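Looking after a hand-held gripper kit: tips from the bench

I have had the Dahlgren hand-held gripper on the bench since 24th September, on loan from the hire counter at Urkomley. You squeeze the handle, the two fingers close, and the recording software keeps a log of what the hand did so an arm can be taught the same job later.

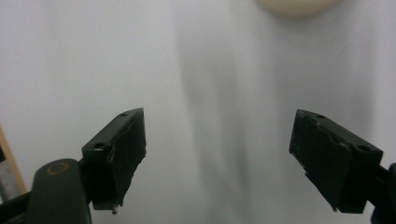
The kit costs 229 to buy, or 31 a week to hire. For that you get the tool, a spare pair of fingers, a bag of screws, two hex keys and a printed sheet that is mostly about the software. The sheet says very little on upkeep, so these are the things I do.

Checking the fingers

Open the tool fully and look along it from the handle end. Both tips should come to the same height. If one sits lower, slacken its mounting screws half a turn, close the fingers gently on a steel rule, and tighten up again with the rule still in place. Do the screws a little at a time, going from one to the other.

Scuffs on the gripping faces do no harm. A ridge does, and you will feel it with a thumbnail before you see it. Take it down with fine wet-and-dry wrapped round a flat block. Don't use a file, it bites too deep and you will spend the evening chasing it flat.

Screws

Check for any that stand proud on the underside. They catch on tea towels and will mark a painted worktop. A shorter screw is the proper answer. Sławomir Dudek at the hire counter swapped mine without charge, and he keeps the right length in a jar if you ask.

Thread lock: the weak sort only, one drop, and keep it off the plastic.

Cleaning

Warm water with a spot of washing-up liquid on a cloth, wrung out well. Wipe the faces and dry them straight away. For flour and sugar use a dry pastry brush first, or you make paste in the screw holes. No spray polish of any kind. Jolanta Olszewski used it on hers and could not pick up a teaspoon for two days.

Oil

One drop of sewing machine oil at each pivot, monthly if you use it most days. Work the handle a few times and wipe off what comes out. My sheet had oil down for November only, which I take to be a misprint.

Setting up the work area

A plain, pale backing is best. An old sheet pulled tight will do, or the back of a roll of lining paper. Keep lamps to the side — a bulb straight overhead gives a shiny patch on anything glazed. Put away what you aren't using before you start.

Go slowly. I did 11 runs of folding a dishcloth at my normal speed and had to throw them all out. At half the pace they were fine.

Is it worth the money?

To hire, yes. The handle is comfortable, the action is light and spare parts are easy to come by. The cable is too short, and the carry bag is poor. The makers give the fingers a life of 2,000 closings before they need a check, but I would look them over every week regardless.

I would hold off buying until the longer cable is out. The counter at Skeltedbridge has the same kit at the same price, with a better bag.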